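Larenmont Two-Arm Bench Cell
Set-Up and Care Guide

Section 4. Looking After the Grippers

If you have come straight here from Section 3, your arms are mounted, your cables are tied back and the emergency stop has been tested. Good! The grippers are where most of your everyday attention will go from now on, and we would like you to get comfortable with them before you teach the cell a single task. Set aside a quiet morning the first time through. After that it goes quickly.

You will need a soft lint-free cloth, the hex keys from the Pavex tool roll, a small flashlight and a few light objects to practice with.

CAUTION: Steps 4.1 and 4.3 are done with the arms powered down. Step 4.2 is done with power on, and you should stay outside the reach of both arms while it runs. The fingers close harder than you might expect.

4.1 Clearing and checking the table

1. Press the emergency stop and wait for the status light on the Darko controller to go out.

2. Wipe the tabletop with a dry cloth, working from the far edge toward yourself. Stains and old scuffs do no harm, but run your palm over anything that looks like a crack. If you can feel a raised edge, small parts will catch on it and you will spend an afternoon blaming the software.

3. Check that each arm's cable has enough slack to follow the arm through its full travel. Leave a gentle loop, and keep it clear of the joints.

4.2 The slow pick test

1. Release the emergency stop, start the controller and choose Slow from the speed menu. The default in Slow is 200, and please leave it there until you have run the whole test with both arms.

2. Put one or two small, flat objects on the table, well apart from each other. Little boxes and pocket-sized gadgets are ideal, as they ask the fingertips to come in low and meet evenly. Leave one arm parked with its fingers closed and let the other do the picking.
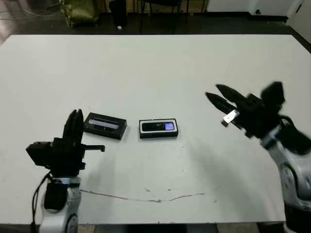
3. Watch the working gripper as it lifts. The fingers should meet the object together and stay level. If one finger arrives first and nudges the object along, write down which one — you will want to know when you get to 4.3.

4. Park that arm, close its fingers and repeat with the other one. We know it is tempting to skip the second arm when the first has done well, but they wear at different rates.

Note: Very shiny parts sometimes confuse the overhead view. Amerley Agbeko, who wrote the first version of this test, suggests turning down any lamp that shines straight onto the table before you change a single setting.

4.3 Inspecting the fingers up close

1. Park both arms, press the emergency stop again and wait for the light to go out. Open the wrist view saved during the test (Files, then Last Run) so that you can compare it with what you see by flashlight.

2. Look along the face of each finger, then at the place where the finger meets the housing, and last at the metal blocks on either side. 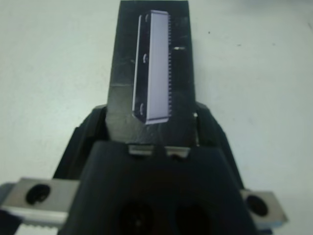
Finger wear comes on slowly, and it helps to know what is ordinary and what is not. Light marks on the face of a finger are ordinary. The gray scuffs and paler patches toward the bottom of this black one, near the housing, are the sort of thing we would simply note in the log and leave alone. A groove you can catch with a fingernail is different, and so is any chip along an edge. In either case, replace both fingers on that gripper together, even if its partner looks fine, or the pair will not close squarely.

3. With the cloth, wipe down each finger from the tip toward the housing. Go gently around the small metal tabs at the joint, and don't push the cloth under the rim.

4. Shine the flashlight along the toothed rail. Lift out any lint or grit with a dry brush. No oil, please! Oil holds dust, and dust is what we are trying to get rid of.

5. Try the finger screws with the hex key. They should be snug. If one turns easily, tighten it and run the pick test again.

4.4 How often

Do the full inspection every 600 cycles, and swap the fingers at 900 even if they still look respectable. The counter is on the controller's home page, under Arms. Spare pairs come from Cirnavora under part number 262 and fit either arm.

If a gripper still closes unevenly after new fingers, stop there and write to Ezekiel Van Dusen at the Larenmont service desk. Send the saved wrist view along with your note from step 3 of the pick test.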